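Shell-and-Tube Heat Exchanger Fouling: Cleaning Intervals on a Training Rig
Project report, process equipment course. Edmund Duda, Marit Strand, Keegan Lowther
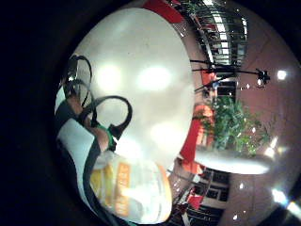 Figure 1. White round dish, with a hand wearing a green wristband at its lower left.

1. Background

Our group was given the small shell-and-tube exchanger on the Sadowski rig and asked to find out how long it can run before it needs cleaning. The rig uses city water on the tube side and warm oil on the shell side. The hardness in the water leaves scale inside the tubes, and the scale slows the heat transfer. The old lab manual says to clean the tubes once a term but does not say where that number came from.

2. Method

We ran the exchanger for 600 hours in total, starting in October. Flow rates stayed fixed on both sides. Inlet and outlet temperatures were logged by an Estex recorder, and Marit worked out the overall heat transfer coefficient from each set of readings. Pressure drop on the tube side was read by hand at the start and end of each shift.

The run was split into 4 blocks. After each block we drained the tube side, pulled the end cover and looked at the tubes with a borescope. Lech Szulc from the workshop showed us how to seat the gasket again. We got it wrong the first time and lost an afternoon to a leak.

3. Results

The coefficient fell slowly in the first block and faster in the second. By the end of the third block it had dropped enough that the oil outlet no longer met the set point. Pressure drop rose later than we expected - it hardly moved until the third block. Three tubes near the bottom of the bundle had more scale than the rest.

One temperature probe drifted in the second block. Keegan replaced it and we left out the readings from that shift.

4. Recommendations

Clean the tube side after the second block of running time. Use the heat transfer coefficient as the trigger, with pressure drop only as a backup check. Keep a spare end cover gasket with the rig.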